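Notes from November on the replay tool, mostly for my own reference and for Mohcine Metwally, who asked why the old one went away.

The old tool was called Nidetti. It read one episode at a time, decoded every camera stream to images on disk, then resampled everything to a common clock. That was fine when we had 86 episodes. With 1,000 in the queue it filled the scratch volume overnight and died at episode 259 with a write error that it logged as a warning. The exit code was zero.

The replacement is Durby. It does less. There's no intermediate image dump and no resampling at load time. Each stream keeps its own timestamps, and a query for time t returns the nearest sample from each stream plus the signed offset. The caller decides whether the offset is tolerable. Most of our training code wants anything over 500 ms treated as missing, so that's the default, and it's too generous for fast motion. I'll tighten it once I've measured what we lose.

The harder part was alignment between the wrist and head views. Both recorders stamp frames on arrival at the host, so the stamp includes exposure, transfer and whatever the USB stack felt like doing. Nidetti subtracted a constant per camera, set by hand in a YAML file. Durby estimates the offset per episode by cross-correlating gripper aperture against image motion in a small window near the fingertips. It works well when the gripper opens or closes sharply and poorly when the operator is gentle. Paper cups make operators gentle.
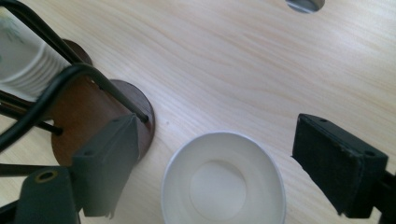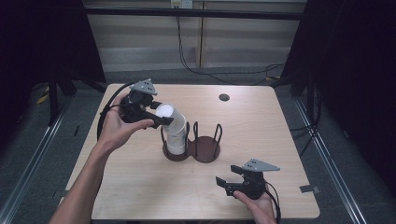

The cup holder task is now the regression set for the estimator. Aperture changes are small and slow, the cups are white, and the wrist view has very little texture to track on a pale tabletop. If the correlation peak isn't at least twice the second peak, Durby refuses to write an offset and flags the episode. I tried falling back to the median offset of the session, which gave plausible numbers that were wrong by several frames after a recorder restart. Refusing is better. Flagged episodes go to a list and someone looks at them.

Wire loops caused a separate problem. The segmentation model we call Masri likes to merge thin black wire with black gripper fingers, and the merged mask then drags the motion window off the fingertips. The fix was to stop using the mask for window placement altogether and project the fingertip position from the calibrated gripper model. The mask is still computed for the viewer, where a merge is ugly but harmless.

Remaining items:

- The viewer (Jollix) still assumes a fixed frame rate when scrubbing backwards.
- Offsets are stored in seconds as float32. They should be integer nanoseconds, like everything else in the file.
- Flag reasons are free text. I'd like an enum before the list gets any longer.
- The old YAML offsets are still read if present. I'll remove that path after Mohcine has migrated his episodes.

The migration script is in the tools folder. It's idempotent, it doesn't touch the raw streams, and it now returns a non-zero exit code on failure.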